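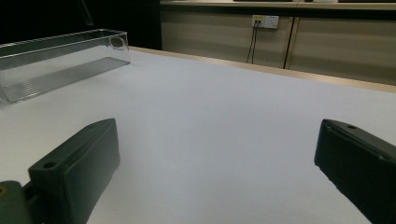
Photo: Oleksandra Panasiuk

Corn maze walk-round, with my comments
Kokus Farm, checked 19/05/2024

I do this list every spring before we let the public anywhere near the field, and again in the week we open. Mariann Pap asked me to write my notes out properly this time so that whoever does the next one can read them (my handwriting is dreadful, I know!).

1. Gate and ticket hut
OK. The gate swings freely and the latch catches first time. One hinge bolt on the hut door is loose, I did it up by hand but it wants a spanner. Fire extinguisher is in date.

2. Car park field
Needs work. Lovely and dry at the top, but the bottom corner is still rutted from when the trailers went through in March. I nearly went over on my ankle and I was looking for it. Either fill it or rope it off — I'd rope it off, we've got space for plenty of cars without it.

3. Paths
OK so far. The corn is only just through, so all I can check is the ground. I walked the whole 2,422 metres of path with the measuring wheel and took out stones wherever I met them. A fair few flints near the second dead end. Check again once the crop is up and the pushchairs have something to get stuck on.

4. Emergency exits
Needs work. There are 12 on the plan and I found a post for every one of them, but the number plates on 4 and 9 are the wrong way round. It sounds like nothing until somebody rings the hut from number 9 and we all run to number 4. Swap them, please, before anything else on this list.

5. Lookout bridge
Not passed. The treads are fine and the handrail is solid on the left going up. On the right I can get it to move if I lean, and I'm not a big person. Manaia Doolan is bringing new coach bolts from Zindamside. Chain stays across the bottom step till then, and that includes us!

6. Straw bale climbing heap
Not built yet. When it is, keep it to 2 bales high like last year, no gaps you could lose a small leg down, and strings facing sideways. I still think the soft landing should come out further at the back, where the big kids jump.

7. Tractor ride
Trailer sides and steps OK. Rear gate pin is missing its clip. I've got a spare in the biscuit tin and will fit it myself.

8. Hand washing by the goats
Taps run, soap holders are cracked, no paper towels. We had more than 2,000 people through last season and most of them stroked a goat, so let's have the new holders up in good time.

9. First aid box
Plasters low, eyewash out of date. Zsófia Győri is ordering both.

To come back to: items 2, 4, 5 and 8. Item 6 when the straw arrives. Orathai Suwannarat has the spare keys if I'm out on the tractor.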